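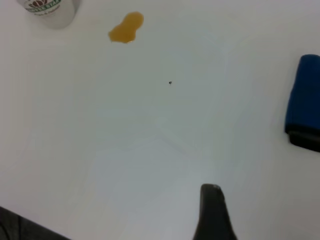
4.2 Comparison of the two finger sets

Figure 3. View of the wrist camera in the wiping task. Both fingertips are in view at the lower side; the amber liquid and the blue pad lie on the white surface.

We compared 2 finger sets, Kukmont and Pilico, on the same arm and with the same controller. The wiping task asks the arm to grasp the pad, move it to the liquid and wipe until the surface is clean. Each set was given 500 trials. The Kukmont fingers completed 449 of them. With the Pilico fingers we stopped the series early, when one pad of the left finger became loose, and therefore we do not report a rate for this set.

Most failures happened at the grasp. The pad is soft, and when the fingers close too low it bends and slips out to the side. A second difficulty is the view: the fingers are dark and very near to the lens, so their tips appear blurred - the Raltell detector sometimes joined them with the dark lower part of the pad. Masking the finger region, as proposed by G. Tesfamariam, removed this error in the later trials. The mask was drawn by hand and must be made again for every finger set.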